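14 October 2021
Textiles bench, Parnbridge workshop
Entry by Kamrul Biswas

Continuing the fleece job from last week. Anjana Sarkar has the Miah order sheet and wants a yes or no on which fleece we keep stocking for the bag and garment lining work, so most of today went on wash results and on sorting what is left on the shelves.

Stock first. There were 206 pieces on the sheet at the start of the month. 102 have been cut, 49 are set aside for Miah and the rest are in the tall cupboard, folded by colour. The greys were mixed in with the charcoals again. I've moved them to their own shelf and put a label on it. Please leave the label there even if the shelf looks half empty.

Wash test. Two fleeces, Helitz and Harex, 32 swatches altogether, split evenly. All cold wash, low spin, line dried indoors. No softener. I zigzagged the edges of the Helitz swatches but ran out of time on the Harex ones and left them raw, so don't read too much into the edge wear.

Helitz: held its size well. Face still soft. Some matting where the swatches had folded over on themselves in the drum. Colour didn't run onto the white cotton strip.

Harex: thicker, nicer in the hand before washing, and worse after. It sheds. The filter was full of it and I cleaned it twice. The back of the cloth is fine, it's the face that lets go. One swatch came out with a hard crease across the middle that steam didn't shift. I think that one was caught in the door seal, so I've marked it and left it out of the comparison.

Pile direction. Still getting this wrong on the cutting table. Chalk an arrow on the back of every length before it leaves the roll. Two panels from Tuesday were cut with the nap going opposite ways and you can see it from the other side of the room. On a plain colour it might get past someone. On a check the black squares go shiny one way and flat the other and the join looks like a mistake, even with the lines matched.

Matching checks. Anjana wants the big checks matched at the side seams and I agree, but it eats cloth. What worked best this morning was cutting one panel, laying it face down on the second length, lining up by the edge of a black block and pinning every block along the seam. Walking foot, long stitch. Without the walking foot the top layer creeps and you end up half a check out by the hem. Don't press hard from the front, it flattens the nap and it doesn't come back. Press from the back, through a cloth, then leave it alone until it's cool.

Lettering. White print on fleece is the part I'm least sure of. The letters sit on top of the nap and the cloth wants to bend under them. On the trial piece I folded the print in on itself and left it overnight under a board. No cracking that I could find, but the edges of the letters had lifted slightly where the pile was longest. Want to try shaving the nap under the print area before the next one. Anjana thinks this will leave a visible patch around the letters. She may be right - will do one small sample before touching anything bigger.

Lint. Checks in red and black show everything. White specks sit right up on the black and a sticky roller only gets the top layer. A damp rubber glove, wiped one way only, did better. Wipe the bench down before fleece goes on it, and keep the white cotton offcuts in the bin with the lid.
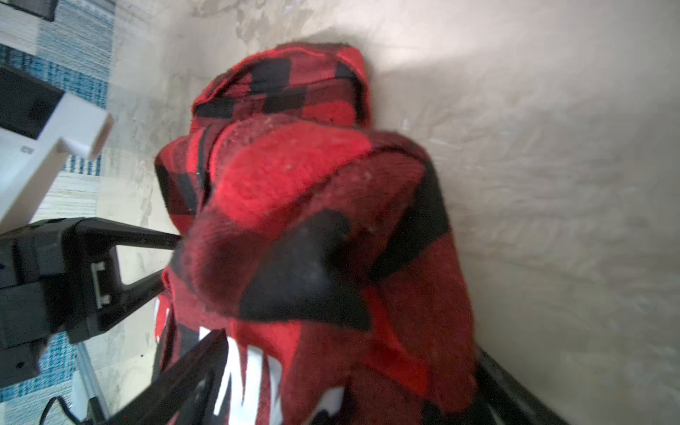

Can red and black buffalo check fleece go in the same wash as white cotton?
Wash it separately the first two times, cold and inside out, then it can go in with other darks. Keep it away from towels and anything else that drops fluff.

To do:
- Finish zigzag on the Harex swatches and rerun them
- Small sample with shaved nap under the print
- Ask Anjana whether Miah will accept Helitz in the grey
- New blade for the rotary cutter, the current one is chewing
- Chalk is nearly gone, white and yellow both

Steamer left unplugged and emptied. Swatches are pegged on the line by the window, Helitz on the left. Leave them up until I've measured them again tomorrow.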